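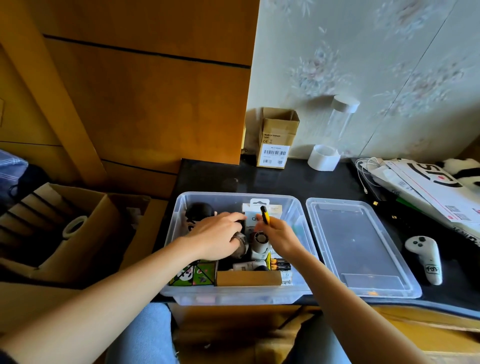 Draft handling rules for bin-sorting demos: comments please

tranuren_ops
Rule 4 in the draft: "Blades, batteries and loose cables are never to share a bin with other items." Rule 7: "One hand at a time enters the bin." We want both in place by December. Objections in this thread by Friday.

Ghislain Cormier
I object to 4. If the arm only ever learns from tidy bins, what happens in an ordinary house? People keep a utility knife in with the batteries and packaging. Ban that and you get a very clean dataset for a home that doesn't exist.

weltau_lee
Disagree on the knife. Mixed bin, fine — but the blade should be retracted and taped before anyone starts, and the draft doesn't say so. I'd write that in and drop the rest of 4.

Ghislain Cormier
Taped I can live with. Who checks? Last draft had a sign-off sheet and I never saw one filled in.

dralus77
Rule 7 bothers me more. Sorting a packed bin takes two hands. One lifts the toy out by its head, the other is down among the blister packs and boxes.

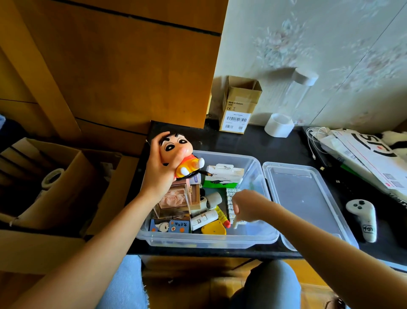 Force people to do it one-handed and they'll ignore the rule by lunch. Then you have a rule on paper and 300 demos that break it.

tranuren_ops
Rule 7 came from the Esteban guidelines. It was meant to stop fingers getting pinched.

dralus77
Pinched by what? Those were written for people reaching in next to a moving arm. Copying them over without reading them isn't good practice.

weltau_lee
+1. Limit it to shared workspaces. I'm still not sold on 4 though, even with tape.

tranuren_ops
7 gets reworded. 4 stays open until Friday.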